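Print this article
E-mail this article

The Robot Got the Quiet Job

I've worked in testing labs for most of my adult life, the kind where companies send you a thing and you tell them how it breaks. Hinges, latches, the little plastic clips on battery doors. For a long stretch of that time my job title had the word "technician" in it and my actual day was picking something up, putting it in a fixture, taking it out again and writing down a number. Then doing it again until lunch.

So when Plolleo, the outfit I work for now, started moving our handling work over to robot arms, I figured I knew how I'd feel about it. I'd be relieved for my wrists and a bit nervous for my paycheck. I was right about both, as far as that goes, but the part I keep chewing on is something else, and I haven't seen it written up much. It's what happens to the rest of the room.

Let me back up. We used to do our sample handling by hand in two shifts. On a good day a pair of us could get through 400 small parts, and on a bad one (somebody out sick, a fixture that wouldn't close) it was a lot less. It was dull. I'm not going to get misty about it. But it was dull in company! You stood across a bench from a person for hours, and your hands were busy and your mouth wasn't, and so you talked. I learned how to make a decent pie crust across that bench. I learned which supervisor you could ask for a day off and which one you had to catch after coffee. When I was new, I learned the whole job that way, from the side, by seeing someone else's fingers do it right.

Now the arm does the picking and I do the minding. I teach it where to go, I check what it got wrong, I fix the file, I send it off again. Most of that happens at a screen. If you walked in on us in the middle of a morning you'd see the tools out over the table and the people back at their desks, and that's a pretty fair picture of how the work is laid out these days.

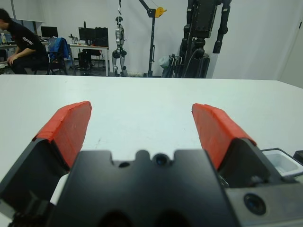 Chae-won Heo

I like those red-orange pads, by the way. They're the friendliest color in the place. And I like the arm well enough. It's good at the dull thing, it doesn't get a sore neck, and on a long run it has done 600 picks without anyone standing over it. Anybody who tells you the old way was better for the parts is fooling themselves.

What bugs me is how we decided what to do with the time. When management laid out the plan (this was in March, before the first arm was even bolted down), there was a slide that said the change would free us up for "higher-value tasks." I've come to really dislike that phrase. Some of it was true. I do more interesting work than I did two years ago, I got a raise out of it, and I've picked up enough programming that I could probably find a job somewhere else, which I couldn't have said before. But a fair chunk of my higher-value tasks turned out to be looking at a list of failed grips and clicking a reason for each one. Slipped. Missed. Wrong angle. One afternoon I clicked through 186 of them. I'd swear I was less tired after a day on the bench, and I'd talked to more people too.

My friend Rawat went through this at Wostness, where they brought in a whole line of machines at once, and she puts it differently. She thinks the sitting is the whole problem. Her old job had her on her feet and her new one has her folded over a keyboard, and her back hurts in a brand new place. When she complained they offered her a better chair. She took it! But what she'd asked for was to spend part of each day at the machines with her hands on things, and there was no form for that.

I think she had the right idea, and I think it applies to more places than hers and mine. When a company buys a robot, somebody works out to the penny what it will do all day. Cycle time, downtime, cost per part, there's a spreadsheet for all of it. Then the people get whatever is left over, in whatever order it shows up. The machine gets a job that was designed for it — the person gets a pile.

It doesn't have to go that way, and I'm not saying that to be nice. We've changed a couple of things on our own since spring, with nothing more than a whiteboard and some nagging. We go through the failures in pairs now, out loud, standing up at the table with the parts in front of us. It's slower per item. I'll also say we found a worn fixture in the first week that I'd been clicking past as "wrong angle" for who knows how long, because the minute you hold the part you can feel it wobble. And new people spend their first stretch doing the handling by hand, at least 125 parts, before they're allowed to touch the arm's software. They grumble about it. I did too, back when it was the only job there was. But you can't tell a machine how to pick up a thing you've never picked up yourself, or you can, and then it drops it.

The pay question I don't have a tidy answer for. We went from two shifts to one. No one was fired, which the company is proud of, but three people left and weren't replaced, and I know perfectly well that's the same thing done slowly. I'd feel better about my raise if there'd been a straight conversation about where it came from. If your workplace is about to do this, ask for that conversation early, while they still need you to set the thing up. You'll have a lot less pull once it runs.

And ask what your day is going to look like. I mean hour by hour, who you'll be near and whether you'll be sitting. I didn't, and I wish I had. I still miss the bench a little, mostly around ten in the morning.

Print this article
E-mail this article

Reader comments (4)

benchmonkey
The "wrong angle" thing made me laugh. We had a category called "other" and it held half the building's problems.

Doreen T.
I retired from Arnance before the machines came in and I still have lunch with the women from my line. I wonder if the young ones there will be able to say that. Nice piece.

pkw_72
Sorry but dull work is dull work. I did packing for nine years and would have handed it to a robot on day one. Agree about getting the money talk done early though.

Doreen T.
pkw, I don't think she's arguing with you on that!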